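Keeping Track of Small Clothes Repairs

Posted in May by the author of this blog
Filed under: Home

I started mending my own clothes two winters ago when the zipper on a good coat gave out and the shop wanted more to replace it than I had paid for the coat. I did the zipper badly, took it out, and did it again. After that I kept going, mostly with socks and shirt cuffs, and for the past year I have kept a notebook of what I fixed and how long the fix lasted.

The notebook is not much to look at. Each line has the item, the date, the thread, and later on a second date if the repair failed. I have 16 repairs in it so far. Four of them failed, and all four were in places that rub: two heels, one elbow, and the inside of a pants leg. Everything on a seam has held.

I used to buy whatever thread was near the register. Now I buy Skendura for heavy things like jeans and canvas bags, and I use up the old spools on everything else. Skendura is stiff and it does not like a small needle. I broke two needles before I moved up a size. It also comes in very few colors, so my jeans have gray stitches at the pocket corners. I don't mind that.

For socks I darn with wool over a wooden egg. I tried a light bulb first, as my grandmother did, and it works, but the new bulbs are the wrong shape. A sock takes me most of an evening. I know socks are cheap. I only darn the thick ones, and the thin ones go in the rag bag when they wear through.

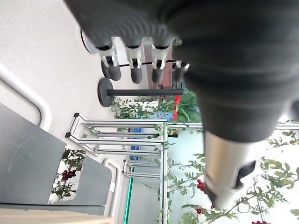
Clips on a stand.

The other thing I changed was the washing. Most of the holes I was fixing in shirts were small ones near the hem, and they slowed down once I began closing zippers and turning jeans inside out before they went in. I also stopped using the dryer for anything with elastic in it. Waistbands last longer that way, and I hate replacing elastic more than any other job. The safety pin always comes open halfway around.

I still pay for some work. A lining in a wool jacket is beyond me, and so is anything leather. I took a pair of boots in last month and they came back with new heels and better laces than I had sent them in with.

Next on the pile is a backpack with a torn strap. The strap is a double layer of webbing and I doubt I can get a needle through it by hand. I may try an awl. There are also 12 buttons in a dish on the dresser that belong to something, and I would like to find out what before I throw any of them away.

Recent posts
Cleaning out the hall closet
A month of packed lunches
Which needles I kept
Fixing the drawer that sticks

Contact | Copyright, all text by the author | Back to top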